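Onboarding für Saisonkräfte: ein langer Kurs oder viele kleine Module?

Hrefna Ásgeirsdóttir
Gepostet in: Personal & Schulung

Guten Tag an alle,

ich arbeite in der Personalabteilung von Drotmont, wir betreiben Ferienanlagen und stellen jeden Januar viele neue Leute für die Sommersaison ein. Im letzten Jahr waren es 315, davon ein großer Teil ohne Erfahrung im Hotel. Wir benutzen die Lernplattform Tremo, und zur Zeit haben wir dort einen einzigen Einführungskurs, der fast 4 Stunden dauert. Viele beginnen ihn und machen ihn nicht fertig. Am ersten Arbeitstag wissen sie dann nicht, wie man eine Buchung ändert oder wem man einen Schaden meldet.

Meine Vorgesetzte möchte den Kurs in kleine Module teilen. Ich bin nicht dagegen, aber ich habe zwei Sorgen. Erstens: Wenn alles einzeln ist, verliere ich vielleicht die Übersicht, wer was abgeschlossen hat. Zweitens sind die Pflichtteile (Brandschutz, Hygiene, Datenschutz) jetzt mit dem Rest gemischt, und ich weiß nicht, ob die alten Abschlüsse gültig bleiben, wenn ich den Kurs auflöse.

Hat jemand diese Umstellung schon gemacht? Ich bin dankbar für jeden Hinweis, auch zur Reihenfolge der Module.

Maya Farah

Einfach teilen. Lange Kurse macht keiner fertig, bei uns war es genauso. Reihenfolge ist egal.

Lærke Steinarsdóttir

Liebe Hrefna,

ich habe bei Gemedwood vor zwei Jahren genau diese Umstellung begleitet, auch mit Tremo, und möchte ein wenig ausführlicher antworten. Bitte entschuldige, wenn mein Deutsch nicht immer perfekt ist.

Zu den alten Abschlüssen: Lösche den bestehenden Kurs nicht. Setze ihn auf »archiviert«. In unserer Version blieben die Nachweise dann im Profil der Person sichtbar, und man konnte sie weiterhin exportieren. Ich würde trotzdem vorher einen Export machen und ihn in einem Ordner ablegen, auf den auch deine Vertretung Zugriff hat. Bei uns hatte die Liste mehr als 500 Zeilen, und der Export brach beim ersten Versuch ab. Mit einem Filter nach Standort hat es funktioniert.

Zur Übersicht: Man kann die Module in einem »Lernpfad« zusammenfassen. Der Bericht zeigt dann pro Person einen Prozentwert, und erst bei 100 Prozent wird die Bescheinigung erstellt. Die Pflichtteile haben wir in einen eigenen Pfad gelegt, getrennt von den Themen, die nur für eine Abteilung wichtig sind. So muss eine Küchenhilfe nicht das Buchungssystem lernen, und an der Rezeption fragt niemand nach Kühltemperaturen.

Bei der Reihenfolge bin ich anderer Meinung als Maya. Wir haben zuerst den Brandschutz gezeigt, und das war kein guter Anfang – die Leute wollten wissen, wo sie wohnen, wann sie Geld bekommen und wen sie anrufen können.

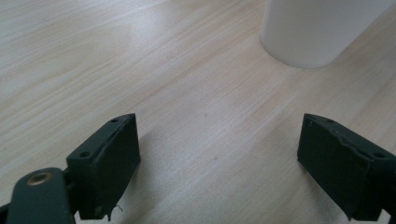
Deshalb kommt jetzt ein kurzes Modul mit den praktischen Dingen an erster Stelle, danach die Pflichtteile und zuletzt die Abteilung. Der Pflichtpfad hat eine Frist: Er muss vor dem ersten Dienst abgeschlossen sein. Die Erinnerung geht am Freitag um neun Uhr hinaus, und die Teamleitung bekommt eine Kopie. Ohne diese Kopie hat die Erinnerung wenig bewirkt.

Noch ein Punkt, den wir zu spät bemerkt haben: Wenn du ein Modul inhaltlich änderst, fragt das System, ob alle Personen es wiederholen müssen. Die Voreinstellung war bei uns »ja«. Nach der Korrektur eines Tippfehlers hatten alle das Modul wieder offen, und ich habe den ganzen Vormittag telefoniert.

Mit freundlichen Grüßen
Lærke

Ditte Brøndum

Zur Gültigkeit vom Brandschutz würde ich zusätzlich die Person fragen, die bei euch für Arbeitssicherheit zuständig ist. Bei Kirkegaard reicht der Onlineteil allein nicht, es gibt noch einen Rundgang im Haus mit Unterschrift. Den Rundgang kann man in Tremo als »Präsenztermin« in den Pfad einfügen, die Teamleitung muss ihn aber von Hand bestätigen.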